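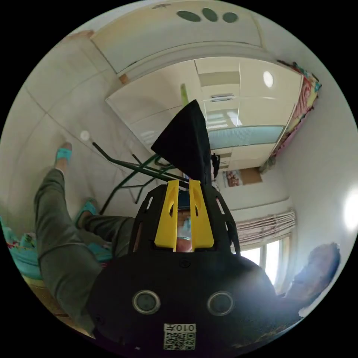 문의 제목: 한글 제목이 검색에 안 걸리고 라벨 출력 때 오류 58이 뜹니다
제품: Stetis 2 (도서 목록 관리)
연결 장비: Kelance 라벨 프린터
등록한 곳: Gauthier 서재
상태: 해결됨

첫 글

안녕하세요. 저희는 작은 공동 서재를 하나 굴리고 있고요, 책 목록은 Stetis로 관리합니다. 원래 쓰던 건 스프레드시트였는데 지난 6월에 옮겨 왔어요. 옮길 때는 너무 순조로워서 오히려 불안했는데 (이런 예감은 꼭 맞더라고요) 요즘 들어 이상한 일이 두 가지 생겼습니다.

첫째, 검색이 됩니다만 안 됩니다. 무슨 말이냐면요, 목록 화면에서 스크롤을 내리면 분명히 "겨울 산책"이라는 책이 보여요. 그런데 검색창에 겨울 산책이라고 치면 결과 없음이 나옵니다. 띄어쓰기 때문인가 싶어서 "겨울"만 쳐 봐도 없고, "산책"만 쳐 봐도 없어요. 그런데 같은 책을 ISBN으로 찾으면 바로 나옵니다. 영어 제목은 다 멀쩡하게 검색되고요. 한글 제목이라고 전부 안 되는 것도 아니에요. 제가 며칠 전에 직접 입력한 책은 한글이어도 잘만 나옵니다.

둘째, 라벨입니다. 책등에 붙이는 라벨을 Kelance로 뽑는데, 어떤 책은 출력 버튼을 누르자마자 "오류 58: 필드 길이 초과"가 뜨고 끝이에요. 제목이 길어서 그런가 했는데 열 글자도 안 되는 책에서도 떠요. 더 긴 제목은 아무 일 없이 쑥 나오는데 말이죠! 그리고 오류 없이 나온 라벨 중에도 "ㅅㅏㄴ" 이런 식으로 글자가 다 풀어져서 찍힌 게 있습니다. 처음 봤을 때 프린터가 한글을 까먹은 줄 알았어요.

제가 해 본 것 적어 둘게요.

프로그램 껐다 켜기: 그대로.
컴퓨터 재시동: 그대로.
검색 색인 다시 만들기 (설정 > 목록 > 색인 재생성): 한참 돌더니 완료라고 나왔는데 그대로.
프린터 글꼴을 다른 걸로 바꾸기: 풀어진 글자가 네모로 바뀌었습니다. 더 나빠졌다고 봐야겠죠.
라벨 용지 새 롤로 교체: 당연히 그대로. 이건 그냥 답답해서 해 봤어요.
프린터 드라이버 삭제 후 재설치: 그대로인데 여백 설정만 날아갔습니다. 여백 다시 맞추느라 라벨 꽤 버렸어요.

혹시 업데이트 문제인가요? 아니면 옮겨 올 때 뭘 잘못 누른 걸까요? 서재가 저녁에만 열어서 낮에는 마음껏 테스트할 수 있습니다. 시키시는 거 다 해 볼게요.

지원 담당 답변 (Delia Espinoza)

자세히 적어 주셔서 감사합니다. 증상 두 가지가 한 원인에서 나왔을 가능성이 높아 보입니다. 확인을 위해 다음을 부탁드립니다.

검색이 안 되는 책의 편집 화면을 열고, 제목 칸 맨 끝에 커서를 둔 다음 백스페이스를 한 번만 눌러 주세요. 글자가 통째로 지워지는지, 받침만 지워지는지 알려 주십시오. 확인 후에는 저장하지 말고 취소를 눌러 주세요.

그리고 오류가 나는 책들이 모두 같은 시기에 등록된 것인지도 궁금합니다. 목록 화면에서 "등록 경로" 열을 켜시면 보입니다.

내 답글

와, 백스페이스요? 반신반의하면서 해 봤는데 "겨울 산책"이 "겨울 산채"가 됐습니다. 받침만 쏙 빠졌어요. 한 번 더 누르니까 "겨울 산ㅊ"이 되고요. 제가 직접 입력한 책으로도 해 봤는데 그건 "책"이 한 번에 통째로 사라지네요. 눈으로 보면 두 제목이 똑같이 생겼는데 속이 다른 거군요. 이런 건 어떻게 아시는 거예요?

등록 경로 열도 켜 봤습니다. 이런 열이 있는 줄도 몰랐어요. 검색이 안 되는 책은 전부 "파일 가져오기"라고 되어 있고, 경로로 걸러 보니까 334권입니다. 직접 등록한 책은 하나도 해당이 없어요. 범인은 옮겨 올 때 쓴 파일인가 봐요.

그 파일이 어떻게 만들어졌는지는 같이 서재 보는 Yvette Chisholm한테 물어봤습니다. 책 대부분이 Amis라는 독서 모임에서 한꺼번에 넘어온 건데요, 그쪽에서는 책 목록이 따로 없고 표지를 스캔한 파일만 잔뜩 있었대요. 파일 이름이 곧 책 제목인 식으로요. 그래서 Yvette가 맥에서 폴더를 열어 놓고 파일 이름을 쫙 뽑아서 표에 붙여 넣었답니다. 손으로 안 치고 해결했다고 뿌듯해했던 게 저도 기억나요. (저도 그때 박수 쳤습니다. 공범이에요.)

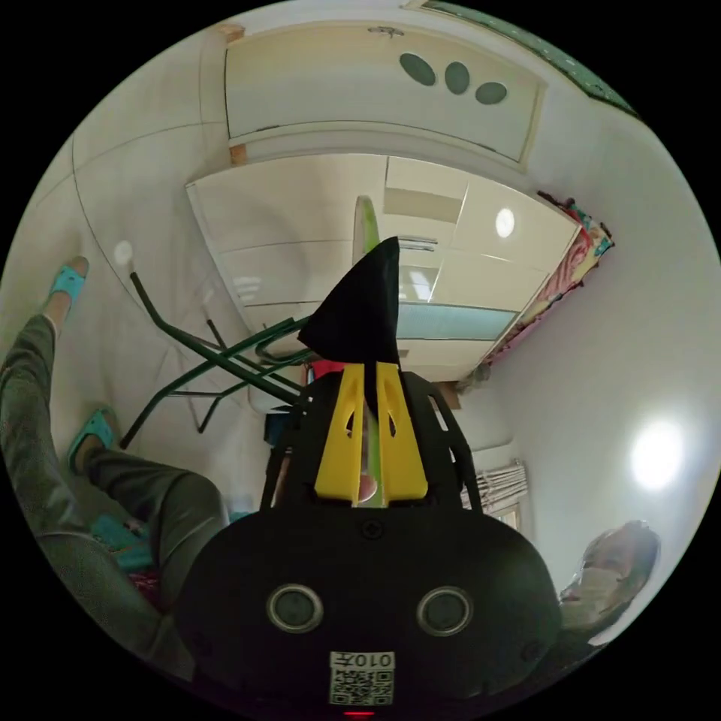 그러니까 제목 칸에 들어간 글자는 아무도 키보드로 친 적이 없는 글자인 셈이에요. 저자 이름은 Yvette가 나중에 채워 넣었는데, 그래서인지 저자로 검색하면 또 잘 나옵니다. 제목만 문제예요. 처음에 이걸 말씀드렸으면 빨랐을 텐데 저자 검색은 생각도 못 했네요.

지원 담당 답변 (Delia Espinoza)

원인이 확인되었습니다. 한글은 유니코드에서 두 가지 방식으로 저장될 수 있습니다. "책"을 한 글자로 저장하는 방식(NFC)과 ㅊ, ㅐ, ㄱ 세 조각으로 저장하는 방식(NFD)입니다. 화면에는 같게 보일 수 있지만 현재 버전의 검색은 두 방식을 서로 다른 글자로 취급합니다. 오류 58도 같은 이유입니다. 라벨 필드의 길이 제한은 저장된 조각 수로 계산되므로, 짧은 제목이라도 조각으로 저장되어 있으면 제한을 넘을 수 있습니다.

해결 방법은 목록을 CSV로 내보내 NFC로 변환한 뒤, 등록번호를 기준으로 덮어쓰는 것입니다. 작업 전에 반드시 파일 > 백업 만들기로 전체 백업을 하나 만들어 주십시오.

내 답글

설명 읽고 속이 다 시원해졌습니다. 맥에서 온 파일 이름이 윈도우에서 "ㅎㅏㄴㄱㅡㄹ"로 풀려 보이는 거, 그거랑 똑같은 거죠? 그건 메일 첨부 파일에서 많이 봤는데 책 목록 안에 숨어 있을 줄은 몰랐어요. 표에 붙일 때는 멀쩡해 보였으니까요.

백업부터 만들었고요, 그다음부터 한 일을 순서대로 적습니다. 한 번에 안 됐습니다. 비슷한 일 겪는 분이 읽을지도 모르니까 망한 것도 그대로 적을게요.

오후 1시쯤 시작. 목록을 CSV로 내보냈습니다. 여기까지는 쉬웠어요.

변환을 뭘로 할까 하다가 파이썬이 깔려 있길래 그걸로 했습니다. 저는 개발자는 아니고 예전에 강의 좀 듣다 만 사람인데도 됐어요. unicodedata라는 게 기본으로 들어 있어서 따로 설치할 게 없더라고요. 파일을 utf-8로 읽어서 unicodedata.normalize("NFC", 내용)을 거친 다음 새 파일로 저장하면 끝입니다. 원본에 바로 덮어쓰지 말고 꼭 다른 이름으로 저장하세요.

그런데 여기서 제가 쓸데없는 짓을 했어요. 잘 바뀌었나 보고 싶어서 새 파일을 엑셀로 열었거든요. 한글이 전부 외계어로 나오는 거예요! 식은땀이 났는데, 이건 변환이 잘못된 게 아니라 엑셀이 파일을 utf-8로 안 읽어서 그런 거였습니다. 저장할 때 인코딩을 utf-8-sig로 해 주니까 엑셀에서도 제대로 보였어요. 기분이 좋아져서 그대로 저장 버튼을 눌렀습니다. 네, 그게 두 번째 쓸데없는 짓이었습니다.

그 파일을 Stetis에서 가져오기 했더니 덮어쓰기가 안 되고 책이 전부 새로 등록됐어요. 목록에 똑같은 책이 나란히 두 권씩 쫙 깔렸습니다. 화면 보고 의자에서 일어났다가 도로 앉았어요.

왜 그런가 들여다보니 등록번호 앞의 0이 다 사라져 있었습니다. 저희 등록번호가 0으로 시작하는데 엑셀이 숫자로 알고 앞자리를 날려 버린 거죠. 번호가 다르니까 Stetis 입장에서는 처음 보는 책이고, 그러니 새로 등록한 거고요. 프로그램은 잘못이 없습니다. 제가 잘못했어요.

백업으로 되돌렸습니다. 백업 만들라고 하신 말씀 안 들었으면 지금 이 글을 못 쓰고 있었을 거예요. 되돌리는 건 파일 > 백업에서 복원이고, 도중에 "현재 목록이 사라집니다"라고 무섭게 묻는데 그냥 예 누르면 됩니다.

다시 내보내고, 다시 변환하고, 이번에는 엑셀 근처에도 안 갔습니다. 확인은 메모장으로 했어요. 0이 앞에 잘 붙어 있는 걸 보고 가져오기로 갔습니다.
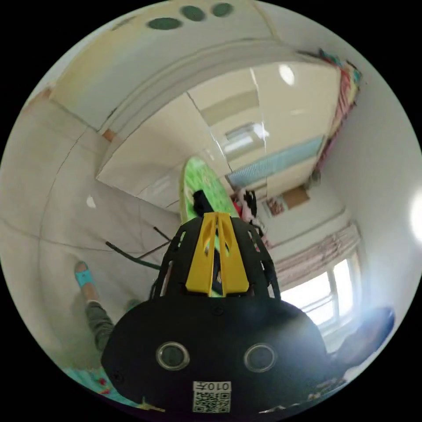 가져오기 화면에서 "일치 기준"이 기본값으로 제목에 맞춰져 있으니까 이것도 조심하셔야 해요. 등록번호로 바꿔야 합니다. 제목 기준으로 두면 조각난 제목과 합쳐진 제목을 또 다른 책으로 볼 테니까, 0을 살려 놓고도 책이 두 배가 될 뻔했어요. 저는 답변에 등록번호라고 써 주신 걸 보고 알았지, 아니었으면 그대로 눌렀을 겁니다.

미리보기에 "변경 334건, 신규 0건"이라고 떴습니다. 신규 0건이라는 글자가 그렇게 예쁠 수가 없더라고요. 실행 누르고, 색인 재생성도 한 번 더 돌렸습니다.

결과부터 말씀드리면 검색 됩니다! "겨울 산책" 나오고, "겨울"만 쳐도 나오고, 백스페이스도 한 글자씩 지워져요. 신나서 아무 제목이나 막 쳐 봤는데 다 나왔습니다.

라벨은 오류 58이 없어졌는데, 시험 삼아 뽑은 2장 중 하나가 여전히 풀어져서 나왔어요. 편집 화면에서는 멀쩡한 책인데 말이죠. 혹시 프린터 쪽에 예전 제목이 남아 있는 걸까요?

지원 담당 답변 (Delia Espinoza)

라벨 대기열에 이전 제목이 저장되어 있을 수 있습니다. 대기열에 한 번이라도 들어간 책은 그 시점의 글자를 그대로 보관합니다. 라벨 > 대기열 비우기를 실행하고 해당 책을 다시 추가해 출력해 주십시오. 프린터 글꼴도 원래 설정으로 돌려 주시기 바랍니다.

내 답글

맞네요, 대기열이었어요! 열어 보니까 예전에 오류 나서 못 뽑은 책들이 안 지워지고 줄줄이 쌓여 있더라고요. 오류가 난 항목은 알아서 빠지는 줄 알았는데 계속 남아 있는 거였군요. 비우고 다시 넣어서 뽑았더니 글자가 제대로 붙어서 나옵니다. 글꼴도 원래대로 돌렸고, 네모도 없어졌어요. 여백은 제가 드라이버 다시 깔면서 날린 거라 아직도 살짝 왼쪽으로 치우치는데 이건 제가 천천히 맞춰 보겠습니다.

하나만 더 여쭤볼게요. Amis 쪽에서 책이 또 올 것 같거든요. 그때도 스캔 파일 이름으로 목록을 만들 텐데, 가져올 때 알아서 바꿔 주는 설정은 없나요? 제가 휴가 중이면 Yvette가 파이썬을 켜야 하는데, 본인은 절대 안 하겠다고 합니다.

지원 담당 답변 (Delia Espinoza)

현재 버전에는 자동 변환 설정이 없습니다. 개선 요청으로 등록해 두었습니다. 적용 시기는 말씀드리기 어렵습니다. 그때까지는 가져오기 전에 같은 방법으로 파일을 변환해 주십시오. 추가로 불편하신 점이 없으면 문의를 해결됨으로 바꾸겠습니다.

내 답글

네, 닫아 주셔도 됩니다. 변환하는 건 파일을 끌어다 놓으면 돌아가게 만들어서 서재 컴퓨터 바탕화면에 놔뒀어요. 이름은 "가져오기 전에 먼저"라고 지었고요. Yvette가 한 번 해 보더니 이 정도면 하겠다고 했습니다.

나중에 검색해서 들어오실 분들을 위해 제가 헤맨 부분만 짧게 남길게요.

한글 제목이 눈에 보이는데 검색이 안 되면 백스페이스부터 눌러 보세요. 받침만 지워지면 이 문제입니다. 확인하고 저장은 하지 마시고요.
변환한 CSV는 엑셀에서 저장하지 마세요. 등록번호가 0으로 시작하면 특히요. 꼭 엑셀로 봐야겠으면 데이터 가져오기로 열고 번호 열을 텍스트로 지정하면 된다고 하는데, 저는 이제 무서워서 안 합니다.
일치 기준은 등록번호.
미리보기에서 신규가 0건이 아니면 실행하지 말고 취소하세요. 물론 새 책을 같이 넣는 경우는 빼고요.
라벨이 계속 이상하면 대기열을 비우세요. 드라이버부터 지우지 마시고요, 여백 날아갑니다.

잘못 찍힌 라벨을 이미 붙인 책들은 이번 주에 다시 붙이고 있어요. 드라이기로 살짝 데우면 잘 떨어지는데 오래된 책등은 종이가 같이 일어나길래, 그런 책은 그냥 위에 새 라벨을 덧붙이기로 했습니다. 도와주셔서 정말 감사합니다!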